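Dye notebook, Drorkotard workshop
Thursday, written in the evening, some parts copied from the paper sheets

Red again. I will put down everything in order, also the parts which went badly, so that whoever takes the next batch does not have to ask me.

The cotton is from the new Dedetti roll, the plain weave. Weighed dry on the big scale: 790 g for the whole lot, selvedges included. I cut it into seven lengths before washing and marked each one with knots in the corner thread. The marker we used in spring is not good for this. It survives the scouring but it bleeds a gray shadow in the dye bath, and on length two of the old series you can still find it.

The Ateş red is from the open tin. I checked the powder first on wet filter paper, as the instruction on our wall says. It made a clean ring with no brown center, so I accept that it has not gone bad over the summer. The tin was closed properly, thank you to whoever did it.

Scouring

I scoured all lengths together in the large pot with soda ash and a little of the Plurnby soap. The water came out the color of weak tea. I was surprised, I thought the Dedetti cloth was sold as already prepared. I did a second scour and this water was nearly clear, and only then the drops of water went into the cloth immediately. After the first scour the drops still stood on the surface for a moment. So the label on the roll is too optimistic, and for this cloth we should plan two scours always.

A note for the table of times on the wall: the second scour can be shorter. I used half of the time and saw no difference in the drop test. I did not yet write it on the wall, I want to see it on one more roll.

Rinsing took long. The hose at the left sink has low pressure again and I changed to the right sink after the third rinse.

The bath

I made the bath with salt first, then the dye dissolved apart in a jar with warm water and poured through the old stocking. There were small lumps in the stocking. I crushed them with the spoon and poured again, and there was no more residue. I believe that lumps like these were the reason for the dark specks in the last orange batch, although at that time we blamed the pot.

Cloth in wet, all seven lengths, moved by hand with two sticks. I moved without stopping in the beginning and afterwards every few minutes. I must confess that I was away for one telephone call which became longer than it should, and I put it here because length five has a paler band close to one knot. It can be from the call, it can be also that I tied this knot too hard. From one piece I cannot know.

The fixing went as usual. I added the soda in three parts and never directly onto the cloth. When the first part went in, the bath became visibly more blue for a short time and then returned. This is normal for the Ateş red and it frightened me the first time I saw it, so I mention it for people who are new.

After the fixing I left the pot covered and went for lunch.

Rinse and soaping

Cold rinses first. I made nine of them before the water stayed clear in a white bowl. Last time I wrote "many" in the notebook, and this is not useful for anyone, so this time I made a line on the paper for each rinse.

Then the hot soaping with Plurnby. I have a small doubt with this soap. It foams very much and it is hard to see through the foam if color still comes off. For the next batch I would like to do half of the lengths with Plurnby and half with the unperfumed soap from the lower shelf, the same amount of each, and compare the rinse water in two white bowls side by side.

The water after the soaping was pink and not red, and after one more hot rinse almost nothing. I am content with this. In the old batch we stopped too early and the color came off on the ironing cover, which still has the stain.

Drying was on the line inside, in the shade. I did not use the line in the yard, the sun was strong and the edges dry first there and pull the loose dye to them.

Looking at the color

It is difficult to describe a red in words and our notebook is full of sentences like "warmer than before", which helped me not at all when I searched for an older recipe this morning. So I try to be more strict. I compared with the shade cards by the north window, at four in the afternoon, with the lamps off. Five of the lengths sit between the cards we call poppy and signal. Length five I leave out because of the pale band. Length seven is a little deeper than the others and I do not have an explanation. It was the last one into the pot, so I would have expected the opposite.

One more point about looking. A cloth thrown down in a heap always seems to have more than one red. The folds make it dark in some places and light in others, and a colleague coming in at the door will say "oh, it is uneven" when it is perfectly level. I made this mistake myself in the morning with a dry length that I had put down after the iron test, and I was already writing "uneven" on the sheet. For crumpled red the eye is simply a bad instrument. The cloth must be pulled flat, with all threads in the same direction, and the card laid on it and not beside it.

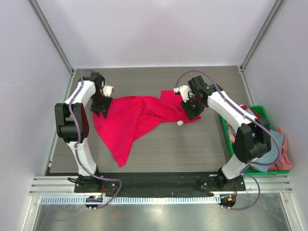

Rubbing test

Done as we always do it, white cotton square around the finger, with the same pressure as far as a human can do this, first dry and then damp. I took a square for each length.

Dry: nothing on any square.

Damp: nothing on lengths one to four. Length five gave a very light pink, length six nothing. Length seven gave a clear pink, and I repeated it on another place of the same length with the same result.

So length seven is deeper in color and it also rubs off. These two things together tell me that there is still unfixed dye sitting in it. Maybe it was folded inside itself during the soaping and the hot water did not pass through. I will soap it again tomorrow alone, in the small pot, and afterwards compare with the card again. If it becomes the same red as the others then this was the reason. If it stays deeper I have to think more.

The squares are stapled on the paper sheet. Please do not take them off, the one of length seven is on the back side because there was no place.

Shrinkage

I measured only two lengths, one and six, between the knots. Both became shorter along the warp and almost unchanged across. This agrees with the older Dedetti roll. I did not calculate a percentage because I am not sure I pulled the tape with the same force before and after. Before the next batch I will sew two threads in a contrast color as measuring points. The knots move when the cloth is wet and they are too thick to measure from.

For people who want to sew from this cloth: wash it first in any case, also the dyed one.

Cost and remaining material

The tin of Ateş red is now less than half. It is enough for one more batch of this size, not for two. I wrote it on the order list below the soda. The salt is fine. The Plurnby soap is a full canister and one opened.

The stocking has a hole near the top. It still works if one holds it lower. We should find a proper fine sieve, I have asked for this before in the notebook (spring, orange batch, last page) and I ask again in a friendly way.

The large pot has a pink line on the inside at the height of the bath. I cleaned with the paste and it became weaker but is not gone. I suggest we do not use this pot for yellow until somebody tests it with a white scrap in hot water for an hour.

Mistakes, collected

I collect them in one place because from the older entries they are hard to find.

I dissolved the dye before the cloth was ready, and it stood in the jar during the whole second scour. I think it made no harm, but the Ateş paper says to dissolve it fresh.

I did not write down the temperature at the moment the soda went in. I remember that the pot was comfortable to touch on the outside with a glove, and this is not a measurement. The thermometer was on the other table. From now on I hang it on the handle of the pot before I start the heat.

The telephone.

I mixed the sheets for length three and length four for some time, and noticed it when the knots did not agree. It is corrected, but there is crossed-out writing on both sheets, and the lower line is the valid one.

For tomorrow

Soap length seven again, alone, small pot, and repeat the damp rubbing test after it is fully dry.

Iron lengths one to four flat and roll them on the cardboard tube with the paper between – please not folded, the fold line in the spring cloth never went out.

Cut a strip from length two for the window test. One half under the black card, the other half open to the light. The card should be fixed with pins and not with tape. Start it in the morning so that the first day is a complete one.

Cut a small piece from length six for the shade book and glue it only on the upper edge. I would like to give this red its own name and not a number, but I do not have a good one. If a colleague has an idea, write it here in the margin.

Length five I would keep for trials of overdyeing. The pale band will not matter under a brown, and I have wanted for a long time to see what the walnut does on top of this red.

Gloves: we have only the large size left. They fill with water when I rinse, and my left hand is still pink while I am writing this.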